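The Dumbbell on the Table

A few of you have written in to ask what happened to the exercise corner, which the February newsletter promised would be "up and running shortly." Shortly is a flexible word on the third floor. The corner exists. It has a mat, a mirror nobody likes standing in front of, two resistance bands of differing temperament and a kettlebell that is mostly employed as a doorstop. It also has the adjustable dumbbell, and that is what I've been asked to write about.

The dumbbell came to us from Marietjie Hendricks in unit 11, who bought it when she moved in and used it, by her own account, for one very motivated fortnight. It is the old screw-on kind. You slide the plates on each end, spin the collar down until it bites, and lift. There is no dial, no app and no cheerful voice telling you that you are crushing it. Volker Kramer considers this a mark of quality. Volker also considers shoelaces a mark of quality, so weigh his opinion accordingly.

The difficulty is the collars. A screw-on dumbbell is only as good as the person who last tightened it, and in a building with a shared exercise corner, the person who last tightened it is a mystery. Twice now somebody has picked the thing up mid-change and had a plate wander off the end. The first time it landed on the mat. The second time it landed beside the mat, and Léonie Jacquet, who lives directly underneath and works nights, came upstairs in her dressing gown to discuss it. She was very civil. I would still prefer not to have that conversation again.

So, a few requests, typed up after a meeting in the laundry room that ran longer than anyone's cycle.

Change the plates at the table, sitting down if you like, and not while holding the bar over your own feet. The table is sturdier than it looks and was free.

Tighten both collars by hand until they stop, then give them another quarter turn. If you have to fetch pliers to undo them, you are the person we have been looking for, and Chantelle Coetzee would like a word.

Spare plates go in the green crate under the window. They don't go behind the radiator, on the windowsill or in the stairwell. The crate used to say Bronda on the side and held pears, I think. It now holds iron and does so without complaint.

Wipe the bar when you're finished. The textured grip is lovely for holding on to and equally lovely at collecting whatever was on your hands. Emiko Onishi has left a stack of old tea towels on the shelf for this. She has asked me to say that they are for the bar, and that she has found one of them drying dishes in the common kitchen.

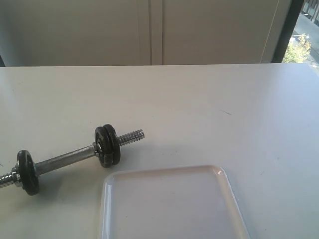 The dumbbell at rest. Threads at the far end, silver collar snug behind the plates.

The matter of money also came up, as it does. There is $50 left in the equipment kitty, and Chantelle has the envelope. Volker would like a second dumbbell so that people can exercise both arms on the same day, a position that found surprising support. I put in a word for a thicker mat, mainly on Léonie's behalf, and was told that the mat is fine. If you have a view, there's a sheet pinned up beside the mailboxes. Kindly use the pen on the string and leave the pen on the string.

We would also be glad to hear from anyone with a plate rack they no longer want, or the colour-coded chart that used to hang by the mirror and told you which muscle you were meant to be feeling. It went missing when the hallway was painted. I had been doing the one for calves.

Lights in the corner go off at ten, and the dumbbell is to be on the table by then, assembled, with its collars done up. Bookings are still on the clipboard. Sixteen minutes is not a slot, whoever wrote that in. Pick fifteen or thirty.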